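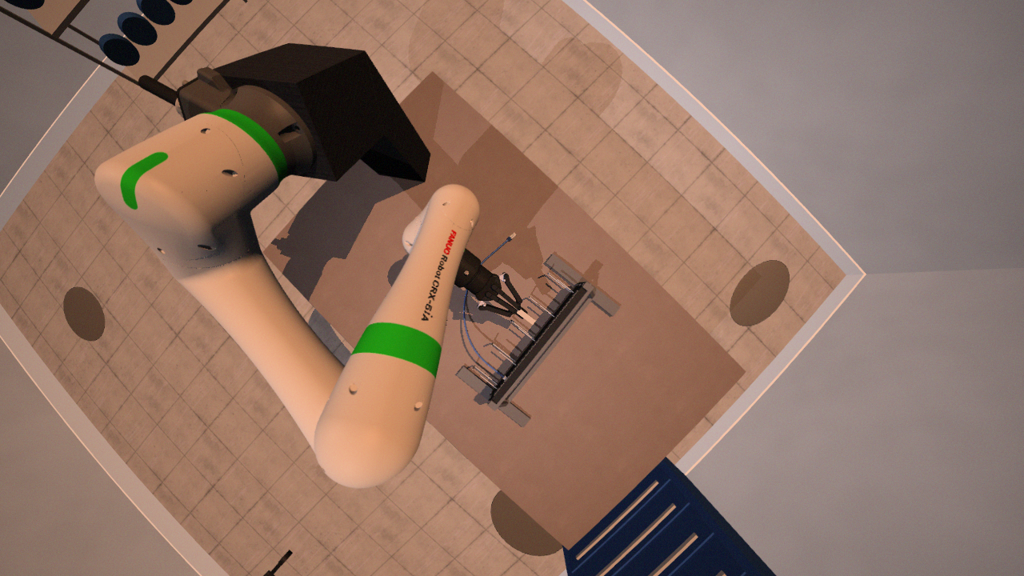

Figure 2. Simulated work cell with the FANUC CRX-6iA, tool above the pin rack.

3.2 The Gindstead cell planning kit

The second product in the review is the cell planning kit sold by Gindstead. It is a software package with a library of arms, tables, grippers and fixtures, and it is meant for small shops that want to test a layout before they order hardware. We used the standard licence. The vendor also offers a paid service in which its staff build the cell from the customer's drawings, but we did not use it.

The task was the same one given to the other products: pick a thin rod and set it upright in a long rack on a tabletop. Figure 2 shows the cell with the gripper over the rack. The arm model came with the library, as did the mounting block and the table. The rack was drawn by Harish Gautam from the fixture used in our workshop and imported as a single solid. The import failed twice on the crossbar feet, which the kit read as open surfaces, and worked once they were redrawn as closed bodies.

Rack placement was the first thing to settle. Gindstead's manual advises lining up long fixtures with the robot base. We set the rack on a diagonal instead, as Baláž and Pešek had done in their earlier trial, and kept it there for all the runs reported below. With the rack square to the base, the wrist came close to its joint limit at the far end and the planner often gave up.

We ran 2350 placement attempts in the simulated cell. Of these, 1555 ended with the rod seated to full depth and 787 ended with the rod leaning or dropped. The other eight stopped early on a planner error and are left out of the rates in Table 3. Most of the failed placements were at the two ends of the rack. Changing the approach height made little difference, but slowing the last part of the descent did help, and the setting we chose is listed in the appendix.

Cable handling is a weak point of the kit. The cable at the wrist is modelled as a flexible body, but contact between the cable and the fixture is switched off by default. Štefánia Pešek found this in May while checking why the cable passed through the pins on some paths with no warning. Turning contact on gave more believable motion and increased the run time a good deal. A buyer who plans to rely on the kit for cable routing should check this setting first.

The path export was easier to use than the one in the Urley package (Section 3.1). It writes a plain text file of joint positions, and we were able to read it without the vendor's viewer. Comments added to a path are lost on export. Bukosach, reviewed in Section 3.3, keeps them.

Support requests were answered by email, generally by the next morning. One reply pointed us to a newer version of the gripper model with corrected finger geometry. We repeated 200 attempts with it and saw the same pattern of failures at the rack ends, so the original results were kept.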